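Put the Sheriff's Contract Back on the Open Agenda

The Culaddale County Board voted in January to extend its agreement with the federal government to hold immigration detainees in the county jail. The item was number 10 on a consent agenda, between a culvert repair and a renewal of the copier lease. There was no discussion. The vote on the whole package took place at 4:40 in the afternoon, when most people in this county are still at work.

I have no quarrel with enforcing immigration law. I have voted for people who promised to do it, and I expect to again. My complaint is with a county government that treats a decision of this size as office housekeeping.

The old agreement covered 800 bed-days a month. The new one allows up to 1310. That is a big jump for a jail that has been short of guards for more than 2 years, and it changes what the building is for. Sheriff Ezequiel Cuevas may be right that the extra payments will cover the extra staff. He may also be wrong. The agenda packet didn't include a staffing plan or a cost estimate, so the rest of us can't tell.

Supervisor Yareli Magaña asked to have the item pulled and heard separately at the next meeting. The chair, Elvia Salinas, told her the deadline for pulling items had passed the previous Friday. The packet was posted that same Friday, after lunch. A member of the board had a few hours to find one line in a very long document, and the public had no practical chance at all.

Supporters of the contract say everybody knew it was coming up. Some did. The jail has held federal detainees for years, and the Venham paper has written about it. But knowing that a contract exists is different from knowing its terms have changed. I follow the board more closely than most and I learned the new number from a clerk when I called about something else.

People on my side of this issue should be bothered by that. We complained, correctly, when the last board adopted its policy on jail notices to federal agents by memo and told residents about it afterward. Sheriff's deputies had to learn the new rules from a printout. If that was bad practice then, it is bad practice now, and liking the result doesn't fix it.

There is also a practical reason to hold a hearing. Agreements made quietly get canceled quietly. Mendoza County went through this with its own jail: one board signed, the next one pulled out, and the county was left paying for deputies it had hired and a wing it had remodeled. A contract argued over in public, with the costs on the table, has a better chance of lasting past the next election.

The fix is not hard. The board can rescind the extension and take it up again as a regular item, in the evening, with the staffing plan attached. Yatziri Quintero, the county attorney, has told members that the old agreement stays in force until it is replaced, so no detainee would have to be moved in the meantime. The votes are probably there to pass it a second time. I would likely speak in favor, if the numbers hold up.

The next meeting is Monday. Public comment comes at the start, and speakers have to turn in a card before the chair calls the roll.
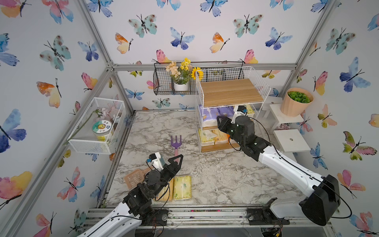 Written comments can go to the clerk as well, and they become part of the record even if you can't attend. Put the agenda item in the first line and ask for a separate vote. Supervisor Magaña has said she will make the motion again - she needs one other member to second it.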